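Stalton Inquiry Secretariat
Electronic Lodgement Portal: Support Record
Ticket 176
Status: Resolved, monitoring until March
Category: Exhibit register / public access
Opened: 2024-01-01
Assigned to: Registry Systems

Summary
Counsel assisting the inquiry into the Wikard procurement contracts report that exhibits lodged by the former deputy secretary's legal representatives are absent from the public register. The lodging party holds valid receipts for all documents.

Details provided by the requester
Stevens Legal lodged 66 documents under a notice to produce. The portal issued a receipt for each. The register displays 26. The remaining 40 do not appear under the matter number, the party name or the date of lodgement. The requester asks that the matter be treated as urgent, as several of the missing documents are to be put to a witness.

Registry response 1
The documents have been located in the restricted queue. No material has been lost. The registry asks the requester to confirm whether a non-publication direction was sought at the time of lodgement.

Requester reply
No direction was sought. A direction made earlier in the hearing applied to three bank statements only, and those statements were lodged separately under seal.

Registry response 2
The 40 documents share a batch prefix with the sealed bank statements. The Sirska document module applies an access restriction by prefix, and the direction was therefore extended to the whole batch in error. The fault has been referred to Luuk Hermans, Registry Systems, for correction.

Action taken
1. Restriction removed from the 40 affected documents.
2. Restriction retained on the three sealed statements and verified from an external account.
3. Batch prefix rule disabled. Directions are to be entered against individual exhibit numbers until further notice.
4. Register index rebuilt and page display checked.

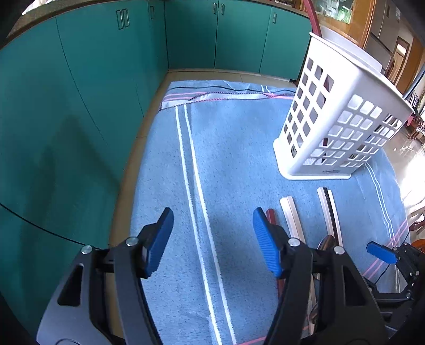 Attachment 1: Light blue towel with white stripes, on floor.

Result
The exhibits opened at full size for both registered and unregistered users. Counsel assisting has confirmed that all 66 documents are now listed with the correct exhibit numbers.

Outstanding
Parties who downloaded the register before the correction should obtain a fresh copy. The organisation responsible for the transcript service has been advised that hyperlinks to the affected exhibits must be regenerated. Further enquiries should quote the ticket number.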